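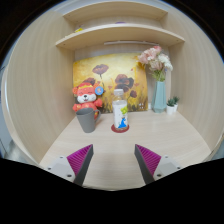
The planner had been refusing to pick anything up for an hour, and it was being very polite about it. "No feasible grasp," it said in the log, then the time, then "No feasible grasp" again. Tharushi Paul scrolled up through 126 of these and found no sign that it was getting tired. The target was a plastic water bottle with a white cap, standing on a red coaster with a clear run of desk in front of it. A toddler could have managed it. A toddler would have gone for the plush toy in the red hat first, but then so, apparently, would the planner.

"It likes the fox," she said.

Godfrey Masanja rolled his chair over without getting up, which was how he traveled. "Is it a fox?"

"The detector says fox at the top, then bear, then dinner plate."

"And the bottle?"

"The detector says the bottle is a window."

Godfrey thought about this. He had written most of the perception stack at Pretelell, back when it was one file, and he took its opinions the way other people take remarks from a clever but difficult uncle. "Well," he said, "you can see through it."

The software was called Stultilov, a name left over from a company offsite in December that everyone present had agreed not to discuss. Its job was to look at a piece of furniture, decide what was on it, and work out a path for the fingers that didn't end in pottery. It had been tuned for weeks on bare tables and cardboard boxes, and on bare tables and cardboard boxes it was a genius.

Tharushi opened the depth view. Where the bottle should have been there was a label, floating, with a cap hovering over it like a small moon. Between the two there was nothing at all. The planner, asked to grasp a gap, had sensibly declined.

"So fill it in," said Godfrey. "Cap on top, label on the bottom, assume bottle in the middle."

"You want me to write a rule that says assume bottle."

"I want you to write a prior."

She wrote a rule that said assume bottle. She called it a prior in the commit message. Then she ran the scene again and Stultilov announced, with great confidence, that it had found two bottles. The second one was the vase.

"Faceted, pale, taller than it is wide," said Godfrey. "I'd have made the same mistake."

"It has flowers in it."

"Lots of things have flowers in them."

Jahangir Hettiarachchi came by then, holding a tablet and wearing the face of a man who has a customer on hold. The customer was Drestidero, who wanted to know whether the system could tidy a home office. Jahangir wanted to know this too. He looked at the log for a while.

"It says here it spent 200 milliseconds considering the painting."

"It thought it could reach the poppies," said Tharushi.

"Can it?"

"It's a painting, Jahangir."

"I'll say we're exploring it."

When he had gone she capped the height in the bottle rule, and then, feeling petty, raised the cost of going anywhere near the grey mug. She replanned. The log thought it over. A green line appeared in the viewer, came in low over the desk, opened around the bottle just under the cap, and stopped there, waiting for permission.

"Feasible," it said.

Godfrey leaned in. "What's the second choice?"

She clicked. The second choice, behind by a hair, was the hat.

"Ship it," said Godfrey, and rolled away.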